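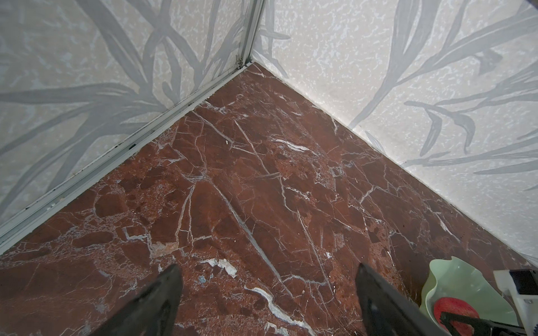
Piltico Fruit and Dish Set

README, second revision

Welcome, and thank you for reading the notes before opening the folders (we know how tempting it is to skip them). Piltico is a collection of short recordings of one small household job, done over and over in one small walled space: putting fruit into a dish and taking it out again. It was put together at Tuvia over a single December, and it grew out of an older tidying set called Onalov, which had far too many objects in it and drove everybody a little crazy.

What is in it

There are 532 recordings, sorted into 5 folders by the way the fruit was laid out at the start. A typical recording lasts some 38 seconds, though the grapes can be slow going and a few of those run a good deal longer. Each one comes with a plain text note giving the starting layout and the finishing layout in everyday words, such as "apple in dish, grapes on floor."

The room

We spent more time on the setting than we probably should have, and we grew very fond of it. The walls are covered in a pale paper with big gray leaves and stems, and the floor has a reddish-brown marble pattern with light veins running all through it. If you are matching colors, please be careful with the floor: the darker patches can swallow a shadow whole, and the white veins look very much like thin edges when the contrast is turned up. There are specks of dirt in the metal track along the foot of one wall. Please leave them in if you retouch anything, as they are handy for lining up views.

The dish and the fruit

The dish is pale green ceramic with a wavy rim like a lotus leaf. It was picked over a plain bowl for that rim, which gives every side a slightly different height and makes setting an apple down more interesting than you might expect. The apple is red and shiny, and the grapes are one bright green bunch with a short stem, always counted as a single item in the notes.
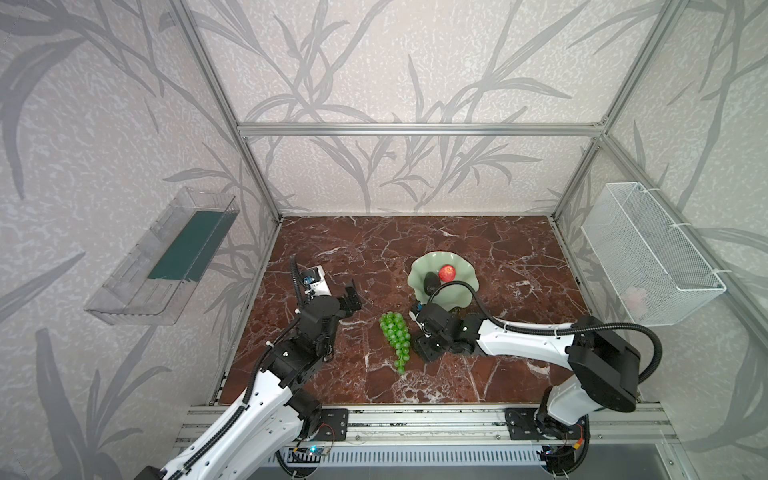

Grapes on the floor, apple in the dish, wire basket on the right wall.

The clear tray and the white wire basket stay up on their walls in all of the layouts. Neither is a target, and neither is named in the text notes.

Getting started

Begin with the sample folder, which holds 200 still pictures and is small enough to look through over a cup of coffee. Corrections to the notes are very welcome and go to the Economou desk at Tuvia, with the folder name and the recording number in the subject line.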